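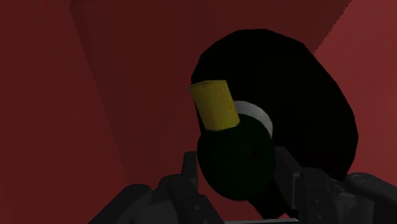
23 Mar 2018

Duck day! I've been looking forward to this one all week, and it did not disappoint, even if I got home with a headache and half a sandwich still in my bag.

So, the rule we argued over in June is finally written down. No grasp goes to the real arm until it has been run in the simulator with the object's pose, the finger opening and the random seed all saved next to the result. Rupert Lehner wanted the seed to be optional. I dug my heels in, and I'm so glad I did, because this afternoon I reopened run 2184 from nothing but its log and got the same grasp back, same approach, a finger on each side of the green head. I made Rupert come over and look. He read the log line twice and said "fine, it stays."

I love the duck as a test object. Boxes make everybody lazy. The duck has a round head and a yellow bill sitting right beside where you want to close, and the body is so dark in the render that you can hardly make out any shape inside it. Good practice for reading a scene by its outline! I've written a note for the Jutora checklist that dark objects should get a second lighting setup before anyone judges a grasp by eye. (Ogbonna already does this, I think, but it's in a footnote and I only found it by accident.)

Still to settle: what we call a success. Prusley's wording is "object held," and held for how long? Lifted how far? I want 2 numbers in that sentence and I don't much care which ones, as long as they're picked before the run and left alone after it. Rupert thinks a slip that recovers should count. I think it should get its own column. We went round on it over coffee and I came away liking his version a bit more than I'd admit to him.

Also renamed all the Mullus folders so the date comes first. Deeply satisfying. Tomorrow I write up the part about who signs off on a changed gripper model, and then I'd like to try the head grasp again with the duck turned the other way.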